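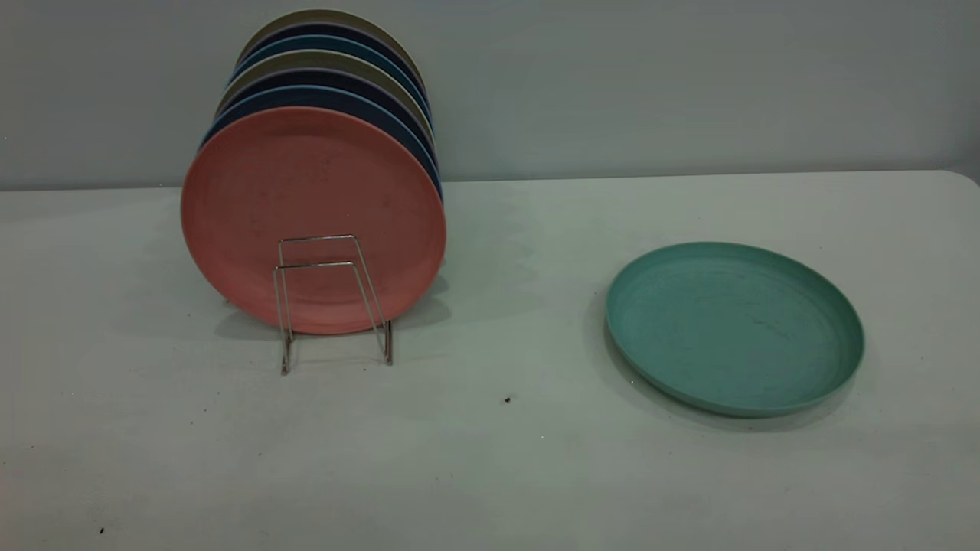

Mykhailiuk objected that upright storage saves no shelf area once the clearance needed to lift a plate out is included. Ostapchuk measured this clearance separately, and we follow her procedure.

Figure 4. Wire stand holding seven round plates on edge, pink plate at the front.

4.2 Upright storage

Plates were stored on edge or in a flat stack for 28 days in the Semeniuk kitchen. Retrieval of a plate from the middle of the set took 16 trials per arrangement. Flat stacks required the upper plates to be lifted first.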